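From: Ewurabena Tetteh
To: handheld-practice list
Subject: Re: [handheld-practice] draft 4, table setup and start pose

Quick one before I lose the afternoon. Answers to Benedek's points inline, then the revised wording at the bottom. Please read the wording, not just my grumbling.

Benedek Szekeres wrote:

> I have read draft 4 twice and still can't tell what "jaws open" means in
> section 2. Open all the way? Open enough for the object? The Verside
> people read it one way and we read it the other, and now the two sets
> don't start alike.
>
> Also section 3 says the table must be "clear". Clear of what? If the task
> is soap into bowl then obviously there is soap and a bowl. I'd like a rule
> a new operator can follow without phoning me.
>
> And can we please settle the marker plates. Judit says check them every
> episode, Ebenezer says once a session. I don't mind which. Pick one.
>
> Benedek

Jaws. Agree it's vague, my fault, I wrote it at the end of a long day. What I meant: wide open, fingers just off the table, nothing between the pads. Standing near the object is fine, touching it is not. Left finger by the soap, bare wood between the jaws, that's a legal start as far as I'm concerned.

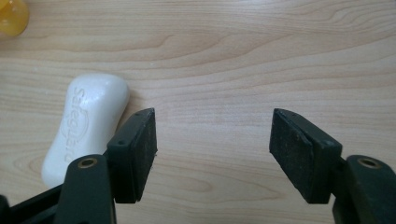 Cadari annex, Friday, November 14, 2025

Ok so on that basis. The Verside reading ("open enough for the object") I can see the logic but it means the operator guesses a width every time and no two people guess the same. Wide open is a hard stop, you can feel it. So wide open it is, unless someone shouts.

One thing Bence raised off list and I think he's right: pads. Ours pick up specks. Draft 4 says "pads clean" which is a standard no one will ever meet. Proposed instead: wipe at the start of the session and after every 20 episodes, dry cloth, no solvent. Small specks after that are allowed. If anybody has a reason for solvent tell me now, Flukance kit included.

"Clear". Benedek is right, it needs a list. My version is that the task card names the objects and anything not on the card comes off the table. Lids, caps, pens, your coffee. If it stays on the table it goes on the card, I don't care how small it is or how far in the corner. Marks in the wood and the cable hole are part of the table, leave them, but do log the table number so whoever trains on this can tell them apart.

Soap. Bar lying flat, any angle, lettering up or down, vary it. Don't line it up with the table edge every time, I've looked through the August set and an awful lot of them are dead square. Same goes for the bowl, move it. It doesn't live in the middle.

Marker plates. Picking one, as requested: a look before every episode, proper check (press on the plate, try the screws) once a session. That's both of you and neither of you, sorry. The look is a glance down, plate on each gripper, not covered by a cuff or a cable. Takes no time.

Cables I want stricter than draft 4. Down past the wrist and away off the near side, never across the tabletop. Floor coils stay outside the rails where the operator isn't standing. Vörös had theirs running over the front edge and under the right hand and it's in the view for the whole of one batch. 100 episodes, redone.

For the head view, both grippers, all the objects and the near edge of the table have to be in it at the start. Tall operators step back a bit, dont tilt the head down and hold it there, Ebenezer did that for a day and his neck was not happy.

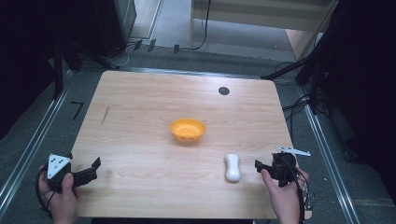

Revised wording, draft 5, sections 2 to 4

2.1 At the start of an episode both grippers are held over the near edge of the table or above the tabletop, jaws wide open, pads touching nothing.

2.2 Hold the start pose for a slow count of 4. Then begin.

2.3 Pads are wiped with a dry cloth at the start of each session and after every 20 episodes.

3.1 Only objects named on the task card may be on the table. Fixed features and wear marks stay as they are. Log the table number.

3.2 Object position and angle change between episodes. No more than 10 in a row from the same half of the table.

3.3 Cables leave the gripper downward, past the wrist. No cable on the tabletop at any time during an episode.

4.1 Glance at both marker plates before each episode. Covered or tilted out of place = stop and fix, don't record.

4.2 Full check of plates and screws once per session, initialed in the log.

4.3 An episode that breaks any of 2.1, 3.1, 3.3 or 4.1 is flagged, not deleted. Reviewer decides.

Open question on 3.2, is "half of the table" good enough or do we want a grid? Judit wanted a grid in August, I thought it was overkill, now not so sure. Grid means tape on the table and then the tape is in every view. Opinions please, short ones.

Also 4.3, Ebenezer would prefer delete. I've left it as flag becuase deleting leaves gaps in the numbering and then we get emails. Happy to be outvoted.

Benedek, could you run 2.1 past the Verside crew? They'll take it better from you.

Ewurabena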